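Search this book Enter a term

Chapter 4
The Lever That Moved When It Wasn't Asked To

Last updated November 2023

Accident reports about robots tend to be written by the people who sold, bought or programmed the robot. Keep that in mind through this chapter, including the parts that sound reasonable. The case we will follow is a small one. A technician got a bruised hand and a torn glove, and the line lost a shift. It is useful to us because the first explanation was accepted by everyone who had to sign it, and it was wrong.

The Gerach plant refurbishes office chairs for resale. Chairs come in from closed offices, get cleaned, and are checked before they go out again. One of the checks is dull and hard on the wrist: reach under the seat, find the height lever, work it, and see whether the seat rises and holds. The plant put an arm on this job in a cell supplied by a firm called Trumamport. The arm carried a two-finger gripper and a camera at the wrist. A technician stayed at the cell to turn chairs and clear jams.

In December, technician Mostafa Slaoui reached under a seat to move a hanging cable out of the way. The arm had stopped with its fingers near the lever, and the screen said WAITING. While his hand was between the lever and the seat, the gripper closed and pushed. The lever went up, the seat came down, and his hand was caught in the mechanism until he pulled it free.

The first report ran to a single page. Its cause line read: "Operator entered workspace during active cycle." The recommended action was retraining.

4.1 What the first report left out

Read that cause line again. It is true in the way that "the pedestrian was in the road" is true. It tells us where a person was. It says nothing about why a machine that announced it was waiting should move, and it treats the word on the screen as if it had no part in the matter.

Ayman Bouzid, the maintenance lead, was asked to arrange the retraining. Before doing so he asked for the logs, and was told they showed normal operation. They did, if you read them the way the supplier did. Every line was an expected state followed by another expected state. WAITING was followed by RETRY, and RETRY was followed by GRASP. The software had no state for "a person thinks I have stopped," so the log could not record one.

What WAITING meant, as far as Bouzid could work out, was that the vision program had lost confidence in its guess about the lever. It would hold position, take more pictures, and try again once its score went back over a threshold. There was no limit on how long this could take. There was no sound or light when it ended. The fingers stayed where they were the whole time, close to the part, so the arm looked exactly like an arm that had given up.

A reader who has worked near such machines will ask about the guarding. The cell had a light curtain. It was muted whenever the arm was in WAITING, so that a technician could reach in and straighten a chair without resetting the whole line. The supplier's manual called this a convenience feature. The plant's risk assessment did not mention it, and the person who signed the assessment said later that he had believed WAITING cut power to the drives. I have some sympathy with him. I would have believed it too.

4.2 The threshold

Why did the program lose the lever in the first place? Trumamport blamed lighting, and sold the plant a lamp. Bouzid was unconvinced and ran his own trial, with the seat blocked up and everyone outside the cell. Out of 130 attempts, 19 went into WAITING. The lamp made no difference he could find.

A better explanation is less flattering to the product. The program had been tuned on one family of chairs, a Holzer model with a light-colored lever. Many of the chairs at Gerach are black underneath, with a black lever hung from a black bracket under a black seat shell. Put that in front of a wrist camera a hand's width away and there is very little for it to tell apart. Brackets, tabs and hanging cables all compete with the part that matters. When the camera moves, the background smears as well.

None of this makes the arm defective in the usual sense. It did what it was told. The trouble is that an unsure vision program had been wired, through the muting rule, to the one thing that kept hands out. Low confidence opened the guard. Recovered confidence moved the arm. Put side by side like this the fault is plain, yet it sat in two separate documents written by two separate teams, and each team's half looked fine.

The later report was better. It moved the muting to a key switch, put a limit on the retry, and made the arm back away before the screen could say anything restful. It also kept the sentence about operator training – reports rarely give one up. 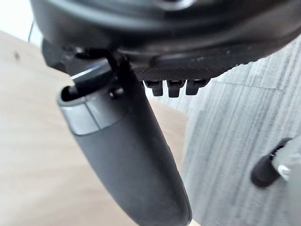 Whether those changes were enough is a question for the rest of the chapter. The key switch deserves particular suspicion. A key that lives in the lock is only a slower button, and when Bouzid went back to check, he found it in the lock.

Reader comments

fultorari: We had a "paused" state that did the same thing on a palletizer. Ours at least had a beeper, which somebody had taped over.

T. in maintenance: A bit hard on the supplier. The manual did describe the muting, it was just in the appendix. Agree about the key though.

gd_line2: Is the retry limit given later on? I looked in 4.3 and couldn't find the value.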